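## Gripper comparison: common questions

**Which hardware is being compared?**
Two arms at one table, with Rineo jaws in the first round and Hafstein jaws in the second. Both run on the Atuvari controller.

**What are the test parts?**
Small electronics sorted from a steel tray into bins: a round red circuit board, thin wires and connectors.
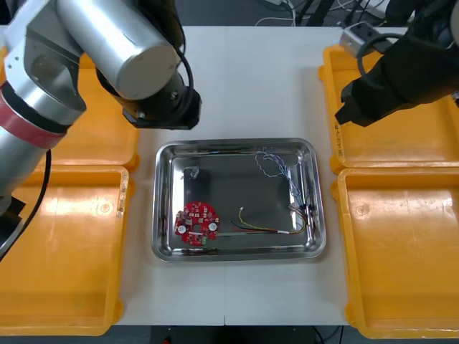
*Sorting station with tray, bins and both arms.*

**Why is wire scored separately?**
Wire bends under load – a closed jaw does not confirm a grasp. A pick counts only if the part stays in its bin for five seconds after release.
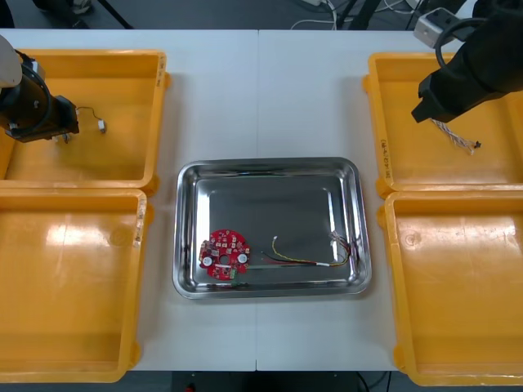 Tangled bundles are scored as one part. If a bundle separates during the lift, the pick is logged as a fault.

**How long is a full run?**
1,000 picks per jaw set. Gremar will post the results in July.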